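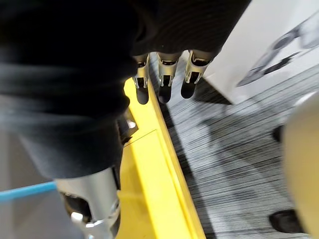

Lino Marino wrote after the November release to ask why a glove and a sleeve are filed under one heading, and whether a reader who wants only gloves can separate them. The two are filed together where the maker's label is missing and the piece is folded or bunched, as the fabric alone does not settle the matter. Readers who want only gloves should filter on the field garment_type and discard the value "glove or sleeve". The wording of the Scope section has been revised in response.

Telside Knit Coverings: Data Card

Version 2, January 4, 2026

Summary

Telside Knit Coverings is a reference collection of written records on knit gloves, sleeves, cuffs and wrist warmers, with particular attention to dark fabrics. It holds 600 records. Each record covers one piece and gives its fabric, surface, edge finish and the way it folds when in place. The collection is maintained by the Telside textile office and is intended for catalogers, menders and teachers of knitting who need consistent terms for small knitted goods.

Scope

The collection covers pieces that enclose the hand, the wrist or the forearm. Socks, hats and scarves are excluded. Lace gloves were considered for this version and left out, because the terms used for lace did not fit the present fields.

Black and near-black pieces account for 200 of the records. They were given priority after early readers reported that descriptions of dark knits were often limited to the color. Fine ribbing on a black piece is easily missed in low light, and the instructions to catalogers now ask that the surface be examined under a lamp set to one side.

Sources

Records were drawn from three lots. The Kimis lot consists of everyday winter pieces, mostly machine knit. The Ní Bhriain lot is smaller and contains 69 hand-knit pieces, several of them mended more than once. The Heltau lot contains work gloves and protective sleeves and makes up the remainder.

Fields

record_id: a number assigned on entry and never reused.

lot: Kimis, Ní Bhriain or Heltau.

garment_type: glove, mitten, sleeve, cuff, wrist warmer, or "glove or sleeve" where the cataloger could not decide.

color: a plain color word. Shade names used by manufacturers are entered under notes.

surface: smooth, ribbed, textured or mixed. For ribbed pieces the direction of the ribs is given in relation to the nearest edge.

edge: rolled, folded, bound, raw or irregular. A hem that is rounded but uneven is entered as irregular.

drape: lies flat, folds gently, bunches or stands away. More than one value is allowed.

wear: none, light, moderate or heavy, with the location if known.

notes: free text, in complete sentences.

How the records were made

Each piece was handled by one cataloger and read again by a second, who did not see the first record until finished. The two agreed on color in nearly every case. They disagreed most often on surface and drape, and 105 records were returned for a third reading. Where the third reader could not settle the question, both values were kept and the record carries the flag "open".

Fiber content is recorded only when a sewn label states it. Catalogers were instructed not to infer wool, cotton or synthetic fiber from touch. Version 1 included a field for estimated fiber, which has been withdrawn.

Known limitations

The Heltau lot is uneven. Left-hand pieces outnumber right-hand pieces, and many sleeves arrived without their partners. Sizes were entered from labels and do not follow one standard.

The term "textured" was used too broadly in the first weeks of work. Some pieces so marked have a fine rib and will be moved in the next version. Drape values depend on how a piece was placed at the time and should not be used to compare one yarn with another.

Corrections

Corrections should cite the record_id and the field concerned. Requests to change garment_type should state what feature of the piece supports the change, such as a finger opening, a thumb gusset or a closed end. Withdrawn records remain listed in the file withdrawn.txt with the reason for withdrawal.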